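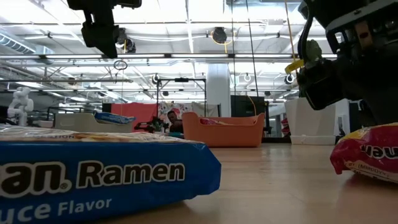
Frequently Asked Questions

Ordering, care and delivery for Jillier tables, benches and shelves. Last updated April 20, 2022.

Where does your wood come from?

Most of it comes out of barns, mills and warehouses that were already coming down. The heart pine in our dining tables is from the old Pilkington mill. The oak varies by batch, and the product page says which building it came from when we know. If the page says "mixed source," we bought the boards from a salvage yard and can't trace them any further.

Is every piece one of a kind?

The shelves and benches are made to a pattern, so yours will be very close to the one shown, apart from the grain and color. Tables with a slab top are sold individually. Once a slab table is sold, the listing comes down and we can't repeat it.

There are nail holes in the wood. Will you fill them?

We fill holes on the top surface with clear or black epoxy so crumbs don't collect in them. Holes on the underside and legs are left open. If you want all of them filled, put a note in the comments box when you order. There is no charge for this on tables. On shelves we leave them as they are.

What finish do you use?

Hardwax oil, satin, on everything except the Dikico bench. The Dikico has a water-based clear coat because many people use it in an entryway where wet shoes get set down. We don't offer high gloss or paint.

How do I look after an oiled top?

Wipe it with a damp cloth and then a dry one. Don't use spray polish, bleach or anything with ammonia in it. Use a trivet under hot pans and bowls. Water rings usually come out with a light rub of fine steel wool, going with the grain, followed by a thin coat of the oil we send with the table. Re-oil once a year, or sooner if water stops beading.

My table top has a small crack at one end. Is it defective?

Usually no. Old boards move with the seasons, and small checks at the ends are common in the first winter. If the crack is wider than a credit card is thick, or if it is getting longer, send us a photo with a ruler next to it. Kelly Magalhães handles repairs and will write back to you.

How long will my order take?

Shelves ship in two weeks. Benches and tables take 8 weeks from the day we receive your deposit. We close the shop for part of September to service the planer and the kiln, and orders placed just before that will run later. We will give you the new date before we take any money.

Can I order a custom size?

Yes, for tables and shelves. The longest table we can make is limited by the boards we have on hand, so ask first. Custom work is quoted by Wing-yan Shek, who will need the length, width and height you want and a rough idea of the color. Custom tables generally start at around $2,000. The quote is free.

What is the standard bench length?

46 inches. It fits between the legs of our smaller dining table with room to spare on both sides. The longer bench is made to order.

Do you deliver?

We deliver tables ourselves inside the Plastden area and carry them into the room you choose, including up one flight of stairs. Outside that area we use a freight company. Freight deliveries are to the curb only – please have someone there to help you lift. Shelves go by regular parcel.

Does the table come assembled?

The legs are off. Each one attaches with bolts into threaded inserts, and the wrench is in the box. Lay the top face down on a blanket, start all the bolts by hand, and tighten them last. It goes faster with two people.

Can I return it?

Stock pieces can be returned within 30 days if they are unused. You pay the return shipping. Custom pieces can't be returned unless there is a fault in the work. If something arrives damaged, tell us within 5 days and keep the packaging until you hear back.

Do you sell loose boards?

Sometimes. Offcuts are sold from the shop only, by the piece, and we don't hold them. Call before you drive over.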